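Home Explore Notifications Messages Profile
Search posts Search

Pritton Studio Notes

1/ Notes on glazing with a slow medium. I've been testing Jorkex alkyd against plain linseed on the same panels since April. The question is how thin a transparent layer can go before the color stops reading as a layer.

2/ Ground: acrylic gesso, 2 coats, sanded between. Underpainting in raw umber and white, kept a step lighter than the final value. Glazes only darken, so the headroom has to be there first.

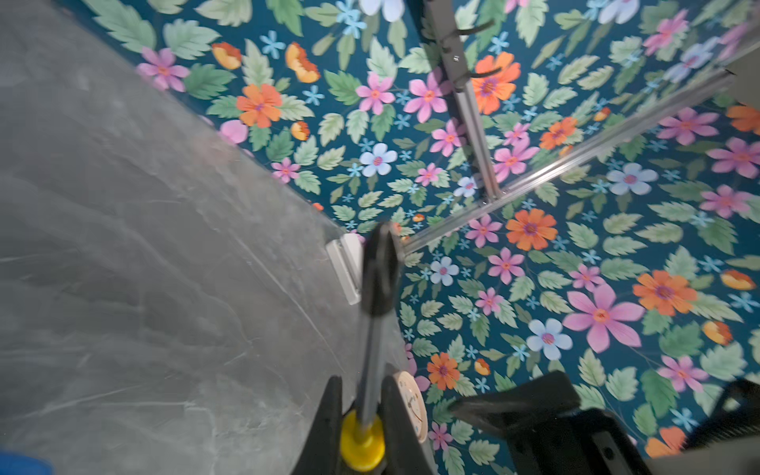 3/ Linseed stays open longer and levels better. The alkyd sets up overnight but drags if you go back into it after an hour — brush marks stay.

4/ Phthalo green is the hard one. Tinting strength is so high that a pinhead of paint stains up to 77 square inches of panel at glaze thickness. Mix it on the palette, never on the panel.

5/ Quinacridone rose over a dry yellow gives a warmer orange than any premix I have. Over a yellow that's still tacky, it goes to mud.

6/ Next test is the Vaston resin medium. Same panels, same umber. Results Saturday.

Reply Repost Like Share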